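The night the left gripper stopped letting go
October 2, 2024
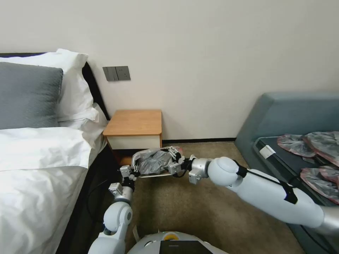
Both grippers on a bag beside the nightstand, with more bags on the sofa.

I have been putting off writing up the gripper fault because I wanted to be sure of the cause first. I am fairly sure now.

The task is dull. The robot, which we call Bido, picks up soft things in plastic bags and moves them around a bedroom. Soft bags are hard for it. They crinkle, they change shape, and the plastic slides over whatever is inside. So we use both arms, one gripper at each end.

The fault was in the release. Out of 21 handovers that evening, the left gripper failed to open on five. The right arm kept pulling on schedule, so the bag got stretched between the two. On the fourth failure the plastic tore. On the fifth, the left wrist got dragged toward the wall and I hit the stop button.

Kaiwen Shen blamed the plastic. His idea was that a fold was getting caught in the fingers. I believed that for a day. Then I ran the gripper with nothing in it and got the same fault on the 12th cycle, so the plastic was off the hook.

Xiaoyan Peng found it in the logs. The open command was being sent every time. The gripper was reporting "open" as soon as it received the command, before the fingers had moved. When the motor current went over its limit, the driver dropped the move and the status stayed at "open." The right arm read that and pulled.

The current was high because one finger hinge was tight. I had put that hinge back together myself in the Granley workshop and overtightened the bolt. Backing it off a quarter turn brought the current down to normal.

The bolt was my mistake, but the status message bothers me more. A tight hinge should give you a stopped robot and an error. We changed the code so the right arm waits for a measured finger position, and if it doesn't get one within nine tenths of a second, both arms hold still.

I also moved the stop button. It had been on the far side of the bed from where I stand, and I had to lean in past the left arm to reach it. It is on a long cable now and stays in my hand.

The new code has run for two evenings without a stuck release. I still want to loosen and tighten that hinge on purpose to see the error come up, and I need to order more bags.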